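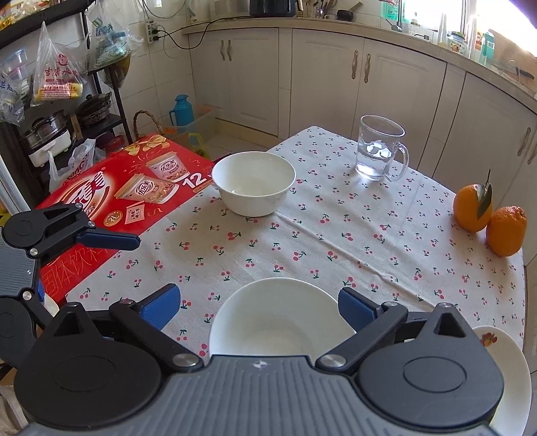 Kullitz hand-held gripper kit, first impressions (long)

Liltida Forum > Grippers and End Effectors > Reviews

Posted by mapleknob, June 18, 2026

Hi all. A few of you asked in the spring whether the Kullitz kit was worth the money, and I said I'd write something up once I'd had a proper go with it, so pull up a chair, because I do run on.

I paid 239 for the two-finger version with the blue fingertip pads. I've been using it at the kitchen table for recording bowl stacking, one white ceramic bowl into another, with a glass mug and a couple of oranges left standing nearby so the table looks like a table. I got through 83 takes before I felt ready to say anything.

The good: the linkage is lovely. Both fingers come in together and there's very little slop at the pivots, even now. The pads are grippy enough for glazed ceramic, which was my big worry, as my old Clukon set would let a bowl slide if you so much as breathed on it. The ribbed top doesn't get slick in your hand either.

The less good: it's wide. Those round hubs at the base of the arms stick out, and if you like a crowded table (I do) you have to think about your approach or you'll nudge the neighbors. The manual is also four pages, two of which are about the warranty.

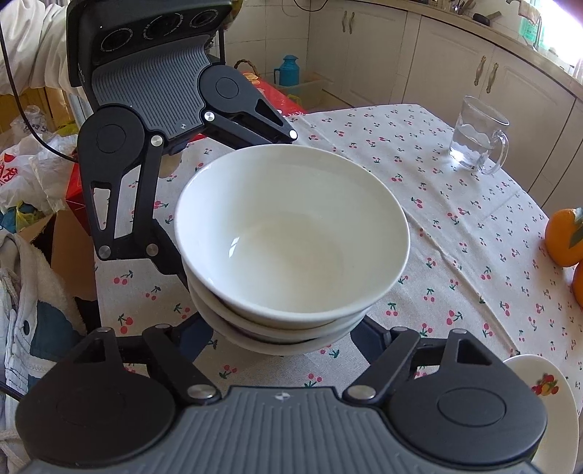
Two bowls nested between the fingers, mug and oranges off to the right.

Happy to answer anything. I'm slow to reply but I do get there.

Reply from tinpan_ollie

Lovely write-up, thank you! I've been on the fence since March. How does your wrist feel after a long stretch? I have small hands and the MacBrayne I borrowed wore me out before lunch.

Reply from mapleknob

Fair question, and I should have put it in the post. It's fine for an hour, and after that I feel it at the base of the thumb. I take a tea break and swap hands. I'd say it's a bit nose-heavy, so a smaller hand might notice sooner than mine did.

Reply from dry_bearing

I'm going to be the grump, sorry. 239 is a lot for two fingers and some pivots. The MacBrayne is 80 more, yes, but it comes with spare pads and a case, and the hubs are slimmer. I had a Kullitz for most of last year and the pivot screws worked loose on me twice. Bowls are also an easy test — they've got a nice rim to grab. Try a flat plate and tell me how much you love it.

Reply from mapleknob

You're never a grump, you're just thorough :) No loose screws on mine so far, but it's early days and I'll keep a driver handy. I'll grant you the plate. I have one with a little fruit design on the rim, and it has mostly been keeping the bowls company. Getting under that edge is a different job, and I don't want to promise anything until I've given it a fair try.

Reply from quietcrank

I disagree with dry_bearing about the screws, at least on the newer batch. We're past 2,000 takes on ours and have tightened them once. A dab of the removable threadlocker, the mild kind, and leave it overnight. Where I do agree is the pads. They should put a spare pair in the box at that price, and I've written to tell them so.

Reply from dry_bearing

2,000 is better than I'd have guessed. Mine was an older one, so maybe they fixed it. I still say the case matters if you carry it anywhere.

Reply from tinpan_ollie

Mine would live in a drawer, so no case needed! Does the cable get in your way, mapleknob? It looks thin, which I like, but I'm forever catching things with my sleeve.

Reply from mapleknob

I let it run down the left side and mostly forget it's there. Roll your sleeves up and you'll be fine. If you're anywhere near a shop that stocks them, do go hold one first — ten minutes with it in your hand will tell you more about the weight than I can. Plate report to follow, once I've cleared some room on the table.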